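Vulta Placement Phrases

Data card and README, version 2

Summary

Vulta is a set of 3,000 short written phrases that say where a household item is kept. It was put together for work on spatial prepositions in plain American English: on, in, under, behind, next to, on top of, and the longer forms people use when none of those fit. The phrases come from home inventory forms filled out by tenants in the town of Gustodstead and the nearby district of Sallen. The set is text only. Audio, floor plans and appraisal values were never part of it.

Source

The forms were collected by Adeyemi Lettings at move-in. Each form has a free-text column headed "Where is it?" and that column is the source of every phrase. About 400 households agreed to have their answers reused. Forms that were typed by an agent on the tenant's behalf were removed, as agents tend to write one fixed phrase for every item in a room.

Spelling has been left as written. Line breaks inside a cell were replaced with a single space. Brand names, street names and anything that looked like a door code were replaced with the token REMOVED.
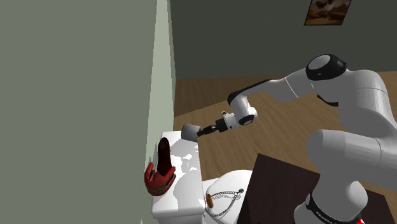 Each phrase is split into a target (the item being located), a relation, and a landmark (the thing it is located against). The landmark is always the smallest surface or container the writer names, even when a room is also given. Room names go in a separate field and may be blank. For a gray cylindrical container on top of a toilet tank, the target is "container", the relation is "on top of" and the landmark is "toilet tank". If the writer put only "bathroom", the landmark is blank and the room field is filled. A phrase such as "on the toilet" is kept as written and marked loose, because it could mean the tank, the lid or the seat.

Fields

The file has 7 columns, separated by tabs, with a header row.

phrase_id: string, unique within the file
phrase: the text as written, after cleaning
target: head noun of the item, lowercase
relation: normalized form of the preposition or prepositional phrase
landmark: head noun phrase, lowercase, may be blank
room: lowercase, may be blank
loose: yes or no

Encoding is UTF-8. Quotation marks inside a phrase are not escaped, so a reader that treats them as field delimiters will misread some rows. Turn quote handling off.
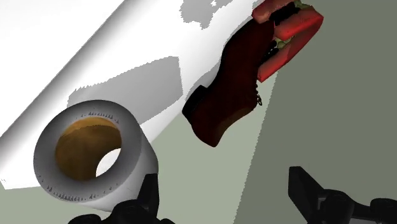 Relations were normalized with a closed list, given in relations.txt. "Ontop", "on top" and "atop" all become "on top of". "On" and "on top of" are kept apart. Writers seem to use the longer form for surfaces that were not made to hold things – refrigerators, wardrobes, water heaters – and merging the two would hide that. "By", "beside" and "next to" become "next to". "Against" is kept, mostly for ladders, mops and ironing boards.

Phrases with more than one landmark ("in the box under the stairs") are recorded against the first one. The second is dropped from the landmark field but remains in the phrase. A nested format was tried for the previous version and withdrawn; it made the file hard to read with standard tools and few rows needed it.

Annotation

Two annotators labeled every row separately. Disagreements were settled by discussion, and the final label is the only one released. Most disagreements concerned the loose field. The working rule is that a phrase is loose when a stranger to the home would have to check more than one place.

Known problems

Kitchens and hall closets are overrepresented. Garages are rare, since most of the rented homes do not have one.

Some tenants wrote where an item was at move-in and others wrote where they meant to keep it. The forms give no way to tell these apart, and the set should not be used to study storage habits.

The room field mixes "den", "family room" and "living room". These have not been merged. In Sallen the words overlap in ways the annotators could not sort out from the text.

A small number of rows have a target that is plural in the phrase and singular in the target field. Treat the phrase as correct.

Changes from the previous version

Nested landmarks removed. The loose field added. Duplicate phrases from the same household dropped; duplicates across households kept. The December forms, left out earlier because of a scanning fault, are included.

Files

phrases.tsv
relations.txt
guidelines.txt
changes.txt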